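**Ticket 868 – corner detector picks sleeve seams on multi-color shirts**

Component: Rultitz (garment keypoint model), called from the Punley planner
Reported against: branch grastance-fold
Opened: 18 July 2022
Status: open, workaround in place
Priority: medium

## Problem

On garments with more than one color, Rultitz often returns a point on a color boundary and labels it as a hem corner. Punley takes the label at face value and plans a two-handed lift from there. The arms then pull on the middle of the shirt and the fold is off from the first step.

Single-color shirts are fine. Replayed 60 logged trials of plain shirts and got 2 wrong corners, both with the hem tucked under itself. The mixed-color set gave 38 wrong corners on the same number of trials.

## Steps to reproduce

1. Check out grastance-fold and load the default Rultitz weights.
2. Run the replay tool on any mixed-color session with `--planner dry`.
3. Turn on the keypoint overlay and step through to the first grasp proposal.
4. Compare the proposal with the point the human demonstrator took.

The garment used for most of the checks has yellow, brown and blue in it, and the wrist views look like this:
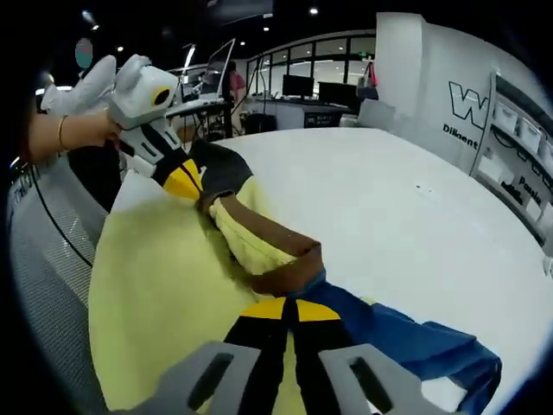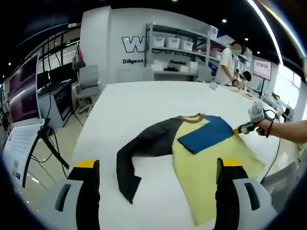
## What was ruled out

- **Calibration.** Reprojected the tip markers on both grippers. Error is within the usual limit and doesn't change between good and bad trials.
- **Time sync.** Shifted the wrist streams a few steps each way. Wrong corners stay in the same spot on the cloth.
- **Vignette.** Cropped the dark border before inference. No change, so the crop was reverted.
- **Exposure.** Converted the input to grayscale. Wrong corners dropped a little, but we also lost good ones on the darker sleeves.

## Likely cause

The training set came from the Sampaio recordings, which are nearly all plain garments on a plain table. In that data a strong color edge is almost always the edge of the cloth. The model learned the edge and has no reason to care whether there is table on the other side.

There is a second, smaller issue in Punley. It drops the confidence value after sorting the candidates, so a weak corner and a strong corner look the same by the time the grasp is planned. Filed separately.

## Workaround

Set `require_background: true` in the planner config. A corner is then rejected unless the cloth mask ends within a few pixels of it. This costs an extra segmentation pass per step – fine for replay, slow on the live arms.

The check fails when a corner lies on top of another part of the shirt. Use manual grasp selection for those.

## To do

- [x] Add the mask check behind a flag
- [x] Keep confidence through the sort, local patch only
- [ ] Label the mixed-color sessions, hem corners and seam corners as separate classes
- [ ] Retrain and rerun the same replay set
- [ ] Decide if the flag should be on by default for live runs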